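Wunskaの台所ノート 第173回
ごはんを炊いて、炊飯器ごと食卓に出す日の段取り
2020/7/30

暑いですね。うちの台所は西向きで、夕方になると流しの前に立つだけで汗が出てきます。こういう時期はどうしても火の前に長くいたくなくて、そうめん、冷やしうどん、またそうめん、となりがちなのですが、続くとやっぱり白いごはんが恋しくなるんですよね。そこで今回は、ごはんだけはちゃんと炊いて、あとは小皿をいくつか並べ、食べる人がめいめい好きにのせる、いわば「のっけごはん」のやり方を書いておこうと思います。

六月におにぎりの回を書いたとき、「そもそも炊飯器のごはんがべたっとする」というお便りをいくつかいただきました。お返事を書いているうちにどんどん長くなってしまって、これはもう一本の記事にしたほうがいいなあと思っていたので、前半は炊き方の話、後半は並べ方の話です。炊き方はもう大丈夫、という方はどうぞ後半まで飛ばしてください。

用意するもの(三合分)

米 三合
水 600ml(お米が吸う分を入れて、やや硬めから普通くらい)
ふりかけを色の違うもので二種類
のせるおかずを一品
仕切りのある小皿を一枚
おかず用の平たい皿を一枚
しゃもじ、茶碗、ぬれ布巾

水の量については先にひとこと。わたしは計量カップで600mlと決めていますが、内釜に目盛りがあるなら、はじめはそちらに合わせてみてください。炊飯器にもそれぞれ癖があって、うちで先代に使っていたものは目盛りどおりだとずいぶん柔らかく炊けましたし、実家のは同じお米でもしゃっきり炊けました。何度か炊いて、自分の炊飯器と仲良くなってから大さじ一杯ずつ増やしたり減らしたりするのがいちばん早い道だと思います。

一 お米を量る

お米用のカップですりきり三杯です。ここは山盛りにしてしまったり、途中で電話が鳴って何杯目だったか分からなくなったりしがちなところ(わたしだけでしょうか)。分からなくなったら、潔く米びつに戻してやり直しましょう。ちなみに、お米用のカップは一杯が180mlで、料理用の200mlのカップとは別物です。引き出しの中で一緒になっていると見た目が似ていて困るので、うちではお米用のカップは米びつの中に入れっぱなしにしています。

二 研ぐ

最初の水はたっぷりと。ボウルに水をためておいて、そこへお米を一気に入れ、ぐるっと二、三回まぜたらすぐに捨てます。お米は最初に触れた水をぐんぐん吸うので、ここでのんびりしているとぬかの匂いまで一緒に吸ってしまいます。

水を切ったら、指を軽く曲げてボールを持つような形にして、しゃかしゃかと円を描くようにまぜます。力はいりません。昔、祖母に教わったときは手のひらでぎゅっぎゅっと押していたのですが、今のお米は精米が上手なので、そこまですると割れてしまいます。二十回ほどまぜたら水を入れてすすぎ、これをあと二回。水がうっすら白いくらいでおしまいです。透きとおるまで洗うと、香りまで流れてしまうような気がして、わたしはそこまではやりません。

内釜で直接研ぐかどうかは、よく聞かれます。洗いものが一つ減るのは本当にありがたいので気持ちはとてもよく分かるのですが、うちでは先代の内釜がそれで傷だらけになってしまったので、今はボウルを使っています。説明書に「釜で洗ってよい」と書いてある機種なら、どうぞそのままで。

三 水に浸ける

ざるに上げて水を切り、内釜に移して、量っておいた水を注ぎます。夏場は30分、冬なら一時間。夏に長く浸けたままにするのは避けてください。朝に研いで夕方に炊きたいときは、研いだお米をざるでよく切り、ふたのできる容器に入れて冷蔵庫へ。炊く直前に新しい水を注げば大丈夫です。

急いでいるときはどうするか。最近の炊飯器は炊飯の時間の中に浸水も入っていることが多いので、普通のコースならすぐに押してしまってもちゃんと食べられるごはんになります。早炊きのコースを使うときだけは、17分でもいいので水に浸けておくと、芯の残り方がずいぶん違います。なぜ17分なのかというと、味噌汁の支度をして洗濯物を取り込むのに、うちではちょうどそれだけかかるからで、深い意味はありません。

四 炊く前のひと手間

内釜の外側についた水滴を、乾いた布巾で拭いてから本体に入れます。底にお米が一粒くっついていたりもするので、ついでに本体の中ものぞいておきましょう。それから、お米の表面を平らにならします。釜を軽くゆするだけで十分です。

内ぶたがきちんとはまっているかも、ここで確かめます。わたしは一度、洗って水切りかごに立てかけたまま忘れて炊いてしまい、台所じゅう湯気だらけにしたことがあります。ふたを閉める前に、内ぶたと蒸気の通り道。これだけは声に出すくらいでちょうどいいです。

五 炊けたら、蒸らしてほぐす

炊飯器の蒸らしは、たいてい炊き上がりの音が鳴るまでに済んでいます。説明書にそう書いてあれば、音が鳴ったらすぐに開けてかまいません。うちの古い機種はそこがちょっと甘かったので、鳴ってからさらに9分待つのが習慣になっていて、今の炊飯器に替わってからもなんとなく続けています。その間に器を出しておくと、気持ちにゆとりができますよ。

ふたを開けたら、まずしゃもじをさっと水にくぐらせ、余分な水を切ります。釜の縁に沿ってぐるりと一周しゃもじを入れ、次に十文字に切り目を入れて、四つに分けたうちの一つずつを底から大きくすくい上げるように返します。まぜるというより、ごはんの間に空気を入れてあげるような気持ちで。粒をつぶさないように、しゃもじは立て気味に使います。ほぐし終わったごはんは押さえつけず、真ん中をふんわり盛り上げておくと、釜の壁についた水分を吸いにくくなります。

ここまでが炊き方でした。長かったですね、お疲れさまです。麦茶でも飲んで一息ついてください。

六 食卓に並べる

さて、ここからがお楽しみです。おひつに移すのもすてきですが、ふだんの日は炊飯器をそのまま食卓に持っていってしまいます。お代わりのたびに立たなくてよくて、何より、ふたを開けたところに家族がわっと寄ってくるのがうれしいんです。

置くのは食卓の真ん中。ふたが上に開く形の炊飯器なら、開けたときにふたがぶつからないか、照明や棚の下を先に確かめておきます。コードが通り道にかかるときは電源を抜いてしまいましょう。食事の間くらいなら、ふたを閉めておけば十分あたたかいです。それから、小さいお子さんがいるおうちでは、湯気の出るところと内釜の縁に手が届かない向きに置いてくださいね。

次に小皿の場所です。わたしは炊飯器の右うしろに仕切りのついた小皿を置いて、ふりかけの類をここにまとめます。おかずの皿はさらにその右。茶碗にごはんをよそって、ふりかけをかけて、おかずをのせて、と手が左から右へ流れていくので、大勢のときも渋滞しません。左利きの人が多いおうちなら、全部を反対にするとよいと思います。

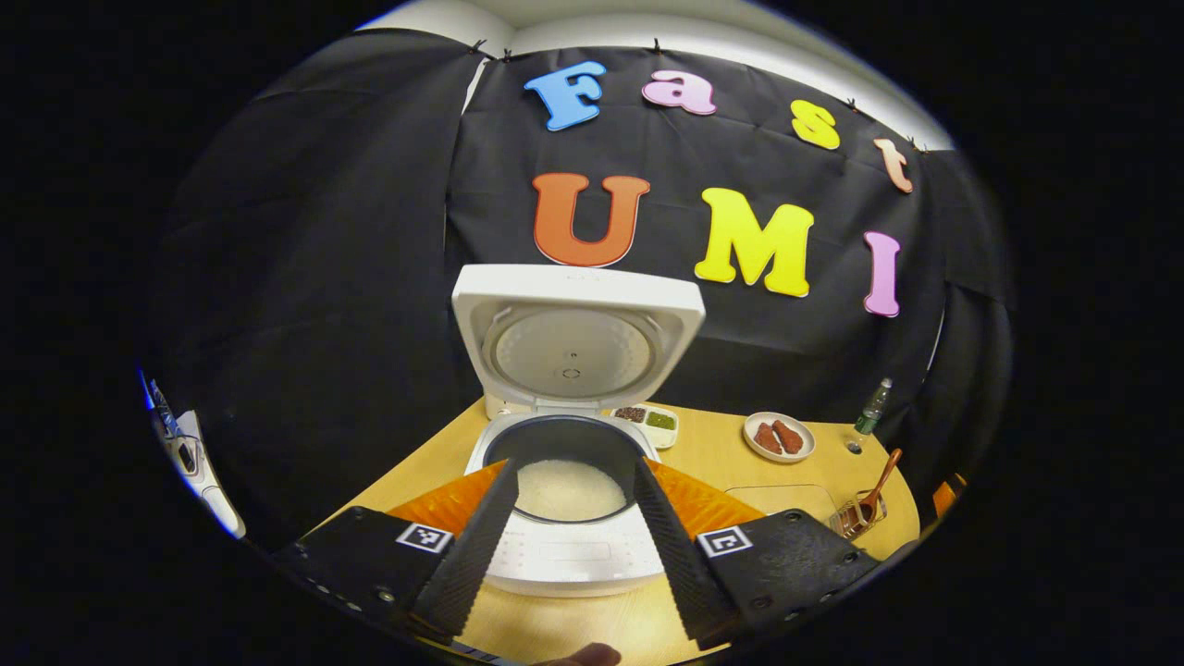
炊飯器は真ん中、仕切りの小皿は右うしろ、おかずの皿はさらに右へ。ふりかけは赤茶と緑で色を分けて。

小皿は、白くて四角い、二つに仕切られたものが使いやすいです。袋のまま食卓に出すと、誰かが勢いよく振ってどさっと出てしまうことがありますし、どれが何味か裏を見ないと分からなかったりもしますよね。小皿にあけておけば一目で分かって、スプーンで好きなだけすくえます。二つの味は、赤っぽいものと緑のもの、というふうに色で離しておくと選びやすいです。甘辛いものと塩気のあるもの、粒の細かいものとざくざくしたもの、という組み合わせでも楽しいですよ。

あける量は、スプーン三杯くらいずつで様子を見てください。湯気のそばに置くとすぐに湿気てしまうので、足りなくなったら足す、のほうが最後までおいしく食べられます。余ったものを袋に戻すのはやめて、翌日の卵焼きにまぜてしまいましょう。これがまた、なかなかいけるんです。

おかずは縁のある平たい丸皿に。深い鉢だと重なってしまって取りにくく、たれも下にたまります。長細いものは、少し角度をつけて並べて置くと箸でつかみやすく、ぴったりくっつけて並べるよりおいしそうに見えます。品数は欲張らなくて大丈夫。一品あればごはんはちゃんと進みます。

七 のせるものの組み合わせ

せっかくなので、うちでよくやる組み合わせをいくつか書いておきます。分量はどれも茶碗一杯分ですが、だいたいのところで、お好みでどうぞ。

鮭と青のり
焼いた鮭をほぐしてのせ、青のりを小さじ半分。上から白ごまをひねって、しょうゆはほんの一滴。朝ごはんにもいいです。

おかかとバター
削り節をひとつかみ、バターを小指の先ほど。しょうゆをたらして、溶けかけたところをまぜながら食べます。背徳の味なので、わたしは翌日が休みの夜にしています。(休みだから何、と言われると困りますが。)

甘辛い肉とゆかり
豚の薄切りをしょうゆとみりんで炒りつけたものに、ゆかりをぱらり。こってりしたところに酸っぱさがきて、暑い日でもお代わりしたくなります。

じゃこときゅうり
薄切りのきゅうりを塩もみしてきゅっと絞り、ちりめんじゃこと一緒に。冷たいものをのせるときは、ごはんを少し冷ましてからよそうほうがなじみます。

最後の一杯はお茶漬けに
小皿に残ったふりかけをさらえて、熱いほうじ茶をかけるだけ。急須を一つ食卓に出しておくと、誰からともなく始まります。

八 片づけと残りごはん

残ったごはんは、炊飯器の中に入れたままにせず、あたたかいうちに一膳分ずつラップに包みます。ぎゅっと握らず、平たい四角に。粗熱が取れたら冷凍庫へ入れて、食べるときは電子レンジで一気にあたためてください。冷蔵庫に入れると硬くなってしまうので、翌日食べる分でも、うちは冷凍です。

内釜には水を張ってしばらく置き、柔らかいスポンジで洗います。金属のお玉やスプーンを入れたまま水に浸けるのも、傷のもとになるのでご注意を。内ぶたは毎回外して洗い、真ん中の弁や小さな穴のまわりにごはんの糊が残っていないか見ておきます。本体は冷めてから、固く絞った布巾でひと拭き。ふたを開けたまま少し乾かしておくと、次に炊くときに匂いが気になりません。

いただいたお便りから

「ごはんがべたつきます」
水加減を疑う前に、研いだあとの水切りを見てみてください。ざるの底に水がたまったまま釜に移すと、思っている以上に水が増えています。ざるを斜めにして、縁をとんとんと叩くとよく切れます。それでもべたつくなら、次は水を大さじ一杯減らして。

「逆に、硬くてぱさぱさします」
古いお米は乾いているので、大さじ一杯か二杯、水を足してみましょう。浸ける時間を延ばすのも効きます。もう炊けてしまったものは、酒を少しふりかけてふたを閉め、保温のまましばらく置くと、いくらかふっくらします。

「一人暮らしでも、のっけごはんはできますか」
もちろんです!むしろ一人のときこそ、仕切りの小皿が一枚あるとずいぶん気分が変わります。少なめに炊くと味が落ちるように感じる方は、二合炊いて残りを冷凍してくださいね。

次回は、残った冷凍ごはんで作る焼きおにぎりの予定です。味噌を塗るか、しょうゆを塗るかでまだ迷っているので、お好きなほうがあったらお便りで教えてください。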